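Chapter 7
Buying a Packaged Workcell: The Tranico Kit

Learning objectives

After studying this chapter, the student should be able to read a supplier's offer for a packaged robot workcell, separate what is included from what is optional, and draft an acceptance test that both parties can sign.

7.1 The offer

Chapter 6 treated the robot arm as a single purchase. Most small plants do not buy that way. They buy a kit, in which the arm, gripper, wrist camera, controller and software arrive under one order number and one warranty. The kit studied here is the Tranico, sold by Skukon and installed under contract by Karabulut. The supplier's offer lists a service visit every 240 operating hours, a wrist camera with its own cable, and 50 stored part programs. Lighting, fencing and operator training are priced separately.

The buyer in our case is Worer, a packing firm with 70 employees on two shifts. Its purchasing file, which opens in March, is reprinted in Appendix C and should be read alongside this chapter.

7.2 The wrist camera in service

The camera accounts for a modest share of the kit's price and a large share of the questions raised during review. It is a small unit carried at the wrist, and the software relies on its view when a part program calls for a visual check. A buyer should therefore ask to see views from the working cell as well as those in the sales brochure. Fine edges and lettering may be lost entirely, leaving only low-contrast patches of gray.
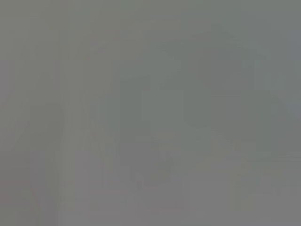 Hayley Gosling holds that the offer should never have been accepted without a stated minimum for image quality, and that a buyer who leaves the figure out has no ground for complaint later. Imogen Pickering disagrees in part. In her view the duty falls on the supplier, who knows the camera's limits and chose to leave them off the data sheet.

Both positions will be taken up in Section 7.4. For the present, the student should note that clause 12 of the offer promises a "clear working view" and does not define the term.

7.3 Reading the warranty

The warranty covers the arm and controller for two years and the camera for one.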